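Apprendre à ranger à un robot, jour 3

03/04/2020

Bon, je vous avais promis des nouvelles du projet Ernamico, alors les voilà ! Cette semaine je fais des démonstrations à la main, une pince dans chaque main, et je répète le même geste jusqu'à en rêver la nuit. L'objectif que je me suis fixé : 100 démonstrations de rangement par jour. Hier j'en ai fait 103 (oui, je suis assez fière) et mes poignets s'en souviennent encore.

La tâche du moment, c'est de mettre les peluches dans le panier vert olive. La rose toute bosselée est ma préférée, même si elle est pénible à attraper : on croit serrer le milieu et il y a toujours un lobe qui pendouille d'un côté ou de l'autre. J'essaie de varier les prises exprès, parce qu'un geste trop propre à chaque fois, le modèle n'en apprend pas grand-chose.
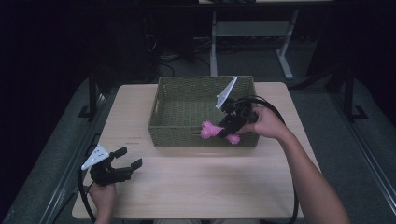 Les câbles, mon grand amour

Celui de droite fait une boucle et tire un peu quand je tends le bras. J'ai pris l'habitude de le laisser retomber hors de la table avant de commencer, ça va déjà mieux. Pour la main gauche, je garde la pince ouverte, prête à aider si le panier bouge.

Prochaine étape : trier les essais ratés, puis recommencer 40 fois avec le panier tourné dans l'autre sens. Je vous raconte ça bientôt !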